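Skarkden Reuse Rooms: progress report to the Dabbas Fund, period from October to 4th March

The grant pays for the conversion of the old ground floor store at Skarkden into a textile room, and for the first stage of the sorting and repair work done in it. Our last report closed at the end of October, when the floor had been laid and the lights were in. We cover the fit-out, the intake of cloth and padding, the repairs, and what is left to do before the room opens to the public.

## Fit-out

The room is finished apart from the shelving on the north side. The walls were patched and given two coats of paint. The old sink came out and a deeper one went in, with a drain board on the left. We had planned to keep the old sink, but the bracket was rusted through and the plumber would not sign off on it.

Two work tables are in place. One is for sorting and folding. The other is for cutting and has a raised edge along the back so that rolls do not slide off. Both were bought used from the Pandivska school when it closed its craft block, for $400 the pair, delivery included. We had budgeted more than that and moved the difference to the shelving line.

The shelving order is late. The supplier sent the wrong uprights in January, took them back, and has now promised the right ones for the end of this month. Until they come, sorted cloth is being kept in lidded boxes stacked two high. This is workable but slow, as the lower boxes have to be dug out each time.

Heat was a problem in December. The radiator nearest the door did not come on at all for the first two weeks. It was bled and then replaced, and the room now holds a steady temperature through the day. We have also put a door seal in, which cut the draft across the sorting table.

## Intake

We took in 1137 pounds of textiles and padding during the period. The target in the grant agreement for this stage was 400 pounds, so we are well ahead. Most of the extra came from a single clearance at the Narkell guest house, which was changing all of its bedding. We do not expect another donation of that size this year and have not changed our targets for the next stage.

The intake breaks down into four groups:

- Sheets, covers and other flat cloth. This is the largest group and the easiest to deal with. Most of it goes straight to washing and then to folding.
- Curtains and heavy fabric. Linings are removed and kept apart. A lot of the curtain fabric has sun fade along one side and is only good for small pieces.
- Padding, foam and filled items. These take up the most room for their weight. Anything with a strong smell is turned away at the door.
- Trims, tapes, cords and fasteners. These are sorted by type into small tubs.

We changed the rule on filled pillows in November. At first we accepted all of them. Too many had lumps or stains inside that could not be seen until the case was opened, and we paid to have them taken away. We now take pillows only if the cover has a zipper and the filling can be checked.

## Sorting and handling

The sorting method has settled down. Each load is opened on the first table and shaken out, then checked against the light for holes and thin patches. Pieces are marked with a colored clip: green for ready, yellow for repair, red for cutting up. The clips replaced paper tags, which fell off in the wash bags and left us guessing.

Color sorting was tried and dropped. People who came to the trial sessions asked for fabric by weight and by size, and seldom by color, so the shelves will be labeled that way. Pinks and creams are the exception. We have so much of both from the Narkell bedding that they will get a shelf of their own.

Padding is handled after the flat cloth so that loose fibers do not get onto clean sheets. Pieces that still have their shape are kept whole. The rest is trimmed to a few standard sizes for seat pads and draft stoppers.

The salmon-pink cloth has been creasing badly when left in a heap, and it will be rolled once the shelving is in. The padding, in the cream to pale yellow range, has a smooth surface and can be used without a second cover for items that do not get much wear. The plain pale wall has been left without hooks or boards for now.
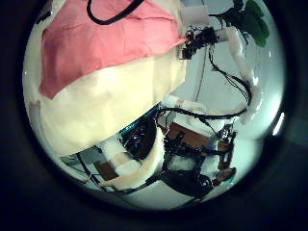 ## Repairs and finished items

Repair work started in November, a month behind the plan, because the second sewing machine needed a new belt. Since then it has kept pace with the yellow clip pile. The usual jobs are hems, split seams and missing ties. We do not darn large holes. A sheet with a large hole goes into the red pile and comes back as pillow covers or bags.

By the end of the period we had finished 100 seat pads, which meets the target for this stage in full. They have gone to the Pandivska reading room and to the community hall, both of which had hard chairs and had asked for them last year. The reading room sent some back to have the ties made longer. The pattern has been changed and all new pads have the longer tie.

Draft stoppers were less successful. The first batch was too light and moved whenever a door was opened. The second batch has a sand tube inside the padding and stays where it is put. We are holding these until the fall.

Bags sell well at the monthly market and use up small pieces of curtain fabric. The income is modest and has been spent on thread, needles and wash powder, as agreed.

## Training sessions

We ran six evening sessions on basic hand and machine repair. All were full except the one in the second week of January, when the road was iced over. People asked for a daytime session, and we will try one in the spring. The sessions work best with fewer people at the cutting table, as there are only two good pairs of shears. Two more pairs are on order.

## Spending

Spending is within the grant. The tables came in under budget. Heating and waste removal came in over. The waste removal cost was mostly the pillows described above, and it has dropped since the rule was changed.

We ask the Fund to approve one small change. The budget has $400 for printed signs. We would like to use this for a dehumidifier and make the signs ourselves. The room is on the ground floor, and stored cloth had a damp smell in February after a week of rain. None of it had to be thrown out, but some was washed a second time.

## Next stage

The work planned for the next stage is:

1. Put up the north side shelving and empty the boxes onto it.
2. Label shelves by weight and size of fabric.
3. Roll the long pieces and store them upright.
4. Open the room to the public two afternoons each week.
5. Hold a daytime repair session.
6. Make the second run of seat pads with the longer tie.

The opening depends on the shelving. If the uprights are late again, we will open with the boxes and a printed list of what is in each one. The full accounts and the intake log are being sent separately.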